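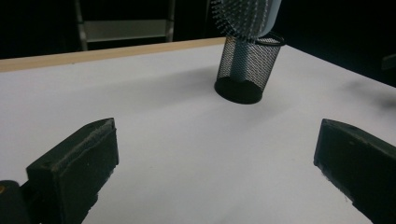 Selon Malsha Howlader, la coexistence confessionnelle à Sindulley tient moins aux textes qu'à l'usage, et l'accord foncier de septembre n'a fait qu'enregistrer une pratique ancienne. Cette lecture est contestée par une partie des habitants de la ville basse, qui y voient une concession tardive.

**Sindulley** est une commune de piémont comptant 3 108 habitants, répartis en 14 quartiers. La majorité de la population est hindoue ; des minorités musulmane, bouddhiste et chrétienne y sont établies de longue date. La minorité musulmane, la plus nombreuse des trois, compte 600 personnes, concentrées dans le quartier de Zaltau.

## Peuplement

Les premières familles musulmanes de Zaltau étaient des marchands de bracelets et des tanneurs venus de la plaine. Elles obtinrent le droit de bâtir hors de l'enceinte, sur la rive gauche, contre une redevance en cuir versée au temple principal. La redevance tomba en désuétude avec la fermeture des tanneries - aucun acte d'abolition n'est connu.

## Lieux de culte

La mosquée de Zaltau est un édifice à salle unique, sans minaret, reconstruit après une crue. Son cimetière, situé en amont, a longtemps été dépourvu de titre de propriété. La chapelle chrétienne, dite chapelle James, occupe un ancien entrepôt de sel près du pont de Travbridge.

## Différend du cimetière

Le différend porte sur une parcelle contiguë au cimetière, revendiquée à la fois par la communauté musulmane et par une association de pèlerinage hindoue. L'accord de septembre attribue la parcelle à la première et réserve à la seconde un droit de passage de 13 jours par an, pendant les fêtes d'automne. Il a été inscrit au cadastre le 11 février 2023.

L'association a demandé la révision du tracé du passage, qui longe le mur nord. La demande est en cours d'instruction - le tracé initial reste applicable dans l'intervalle.

## Voir aussi

- Droit foncier des communautés religieuses
- Pont de Travbridge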